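Grovero Twin-Cup Utensil Holder, White

Article 3,636
Supplied by Brerby Kitchen Supply
Category: Countertop storage / Utensil holders

Overview

The Grovero is a freestanding holder for chopsticks, spoons and other long-handled utensils. It has two tapering cups joined at the top by a flat rim. Below the rim the bodies are separate, with a narrow gap between them, so each cup can be wiped on all sides without taking anything apart. There are no clips, screws or inserts.

The holder is intended for use on a table or counter. It is not designed for wall mounting, and the rim should not be used as a hanging point.

Loading

Either cup accepts mixed contents. Long sticks lean outward against the rim and short spoons sit upright near the front. For even weight, load both cups to a similar level before moving the holder. If only one cup is in use, keep heavy steel utensils out of it — the base of a single loaded cup carries the full weight off center.

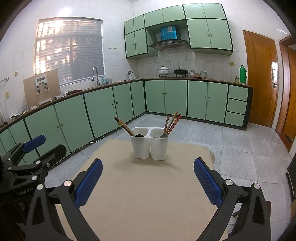
Grovero in white. Chopsticks and spoons not included.

Chopsticks can be stored tip up or tip down. Tip up is the usual choice for pairs that have just been washed, and tip down for pairs kept on the table between meals. Store matching pairs in the same cup. Sets with similar handles are easier to tell apart if plain wood goes on one side and patterned or dark sticks on the other.

Specifications

Material: plastic
Color: white
Cups: two, joined at rim
Assembly: none
Dishwasher: top rack only
Wash temperature: 40 °C maximum by hand
Carton quantity: 12
Warranty: 5 years against cracking at the rim joint

Care

Wash before first use. Use a soft brush for the inside of each cup, as the taper narrows toward the base and a sponge may not reach the bottom. Do not use steel wool. Strong sauces and turmeric can stain white plastic; a paste of baking soda left on for an hour removes most marks. Rinse and stand upside down to drain.

Wooden chopsticks should be dry before they go back in. Lacquered and printed tips last longer with hand washing.

Sorting mixed chopsticks
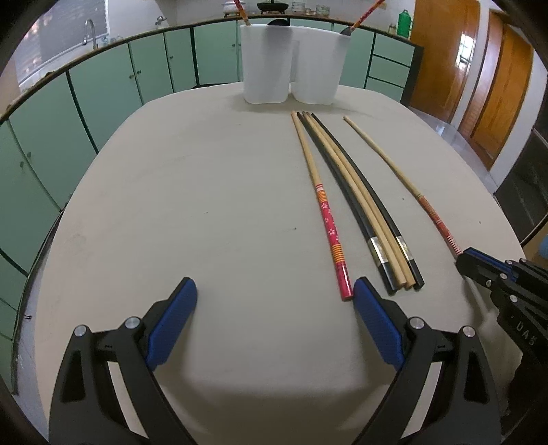 Text and product notes: Brerby Kitchen Supply, catalog desk

Households and small kitchens tend to collect odd chopsticks. Before refilling the holder, lay everything flat on the table and match by length first, then by finish. Plain wooden sticks are the hardest to pair, so compare thickness at the handle as well. Black sticks with a metallic band can be matched by the position of the band. On patterned sticks, check the stripes and the color of the tip.

Discard any stick with a split or a rough tip. Singles in good condition are useful for stirring and can share a cup with the spoons.

Related items

Wysocka spoon rest, white
Stulby drip tray, fits one Grovero holder
Stulby bottle brush, narrow head

Availability

Sold singly or by the carton. Carton orders ship from Brerby in original packaging. The next restock of white is due in March.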